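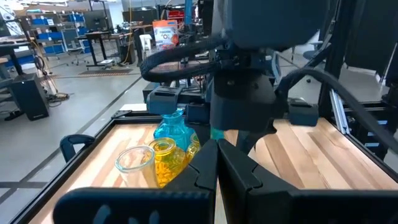
Storage and rancidity in the unpreserved face oils

Plum kernel oil was the one we worried about. Smells of marzipan when fresh, which customers like, and which also hides the first off notes for longer than it should. Skovmont presses its own and sells it unblended; Lindqvist buys in and cuts it with sunflower. Both makers gave us sealed bottles from a single July pressing, plus the paperwork. Clukby sent a balm instead of an oil. Kept it in, but reported separately, as beeswax changes the feel and the panel could tell straight away.

Storage ran for 16 weeks. One set in a dark cupboard, one on an open shelf by the window, caps on for both. No fridge set. We should have had one, several reviewers of the earlier draft said so, and Mercado has it down for the follow-up.

Smell panel: 13 people, all regular users of facial oils, none employed by the makers. Each sniffed a fresh reference and then the stored oil, and marked it as same, changed or would not use. Glass only for anything the oil touched, no plastic (Figure 2 shows glass vessels on a wooden tabletop). Plastic holds on to smell, even after a hot wash. Kapoor ran the sessions, Yazzie kept the sheets and didn't know which bottle was which untill the end.

Results were not tidy. Cupboard bottles mostly came back as "same", for both makers. Window bottles did badly. The Skovmont oil went first, described as crayons, old nuts, putty. Lindqvist lasted longer, and we can't say if that is the sunflower oil or the vitamin E, which is on the label but with no amount given. Inskip asked twice, no answer by the time of writing. The Clukby balm hardly changed in smell at all but had gone grainy, and 2 panelists said they would not use it for that reason alone.

Limits. One pressing, one season. Color was not scored, though Mthembu noted the window bottles looked paler. Panel was small and fond of these products to begin with, so probaly forgiving. The Kana serum was dropped, seal broken on arrival.

For makers the practical reading is dark glass and a cupboard, with a pressing date on the label. Peroxide values for the same bottles are in the next section.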